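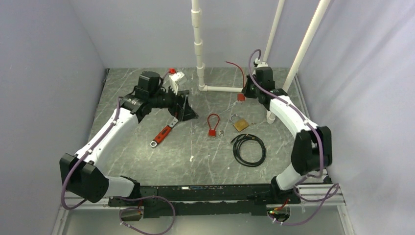

Stellton Mill open day: wool, water and a very good bun

I had been trying to get to the Stellton open day for years, and something always came up. This time I booked the train in April, as soon as the tickets went up, and I'm so glad I did. If you spin, knit, weave, or just like watching old machinery do its thing, put it on your list.

The mill is a 26-minute walk from the station, mostly along the river and mostly flat until the last stretch, when you suddenly remember that water mills need a drop. There is a bus too, but it leaves you on the wrong side of the footbridge and you end up walking half of it anyway. I got there just after the gates opened and there was already a line for the carding shed.

They send you around in small groups, eight at a time. Ours was led by Signe Hägglund, who has run the spinning floor since the mill reopened and who talks about fleece the way other people talk about their grandchildren. We started in the sorting room, where the fleeces come in rolled up and get opened out on slatted tables so the dirt drops through. She had us put our hands in three different ones and guess which part of the sheep we were holding. I was wrong every time. The shoulder wool is the fine stuff, and the britch, from the back legs, is so coarse it squeaks a little between your fingers. They keep the britch for rug yarn.

The smell in there! Lanolin and hay and something a bit like warm candles. My coat still has it.

Scouring is next door, and it was much quieter than I expected. I had pictured wool churning around in big tubs, but that is exactly how you make felt, so the fleece just gets pushed along very slowly through four baths with rakes. The temperature can't change too fast from one bath to the next either. Someone in our group asked what happens if it does, and Signe reached under the bench and brought out a gray mat as stiff as a doormat. That had been most of a Tuesday's work once... well, a day's work anyway, and she said the farmer was very nice about it.

Then the carding shed, and this was the part I had come for. The carder is an enormous thing with one main drum and a whole family of smaller rollers around it, all covered in fine wire teeth. Wool goes in at one end in clumps and comes off the other as a web so thin you can read through it. I could have stood there all day. You aren't allowed past the rope, but the web comes off at about chest height and if you stand at the far corner by the window the light goes right through it. Go to that corner. Let the rest of the group crowd the front.

The spinning floor is loud enough that they hand out ear plugs. The mule has 147 spindles working, and the whole carriage rolls out across the floor, stretching and twisting the yarn as it goes, then rolls back in and winds it on. Out and back, out and back. Kids love it. I love it. The yarn that day was a two-ply in a natural oatmeal, and I bought some in the shop later, so there is a fair chance I own a few yards I watched being made.

After that you are free to wander. The dye kitchen was running demonstrations every hour, with Chutima Tanasarn at the pots. She was doing indigo, and she does it beautifully, with no rushing and no big speech. The skein comes up out of the vat a murky yellow-green and turns blue while you look at it. I know about the oxygen and I still gasped. She let a few of us dip small squares of cloth, and mine came out streaky because I squeezed it before it was all the way under. She said to dip it again at home, which would be great advice if I had a vat at home. (I have been pricing vats.)

I also picked up a handout on mordants from her table, and it clears up something I had been getting wrong for ages. I was using far too much alum. If your yarn feels sticky after dyeing, that's probably you as well.

Upstairs in the loft there was weaving. Bergþóra Kárason had brought a warp-weighted loom, the kind that leans against the wall with stones hanging off the threads, and she was working on a piece of striped twill. You weave it from the top down and beat the weft upward, and my shoulders hurt just watching. She has been on that piece, on and off, for 70 days and had less to show for it than you might think, though what was there was gorgeous, dense and smooth and hardly any draw-in at the sides.

Food: the canteen does soup, cheese rolls and a cardamom bun the size of a saucer. Get the bun early. They were gone by one o'clock and I saw real sorrow in that line.

The shop is small and gets packed. Seconds are in the baskets under the stairs, and there is nothing much wrong with most of them, a knot here and there or a skein that came up short. I got two cones of the oatmeal, a hank of dark brown and a bag of britch for a rug I will start when I have finished the other rug.

A few practical things. Wear flat shoes, as the loft stairs are steep and open. The sheds aren't heated. Cards were fine in the shop but the canteen was cash only. There is a lift to the spinning floor but not to the loft, and if stairs are a problem you can ask at the gate, where they have a folder of photos of the loom and some samples to handle. Dogs have to stay out of the buildings.

Next year's tickets go on sale in April again. I'm going back for the carding shed, and this time I'm bringing my own fleece.

Posted Dec 15, 2025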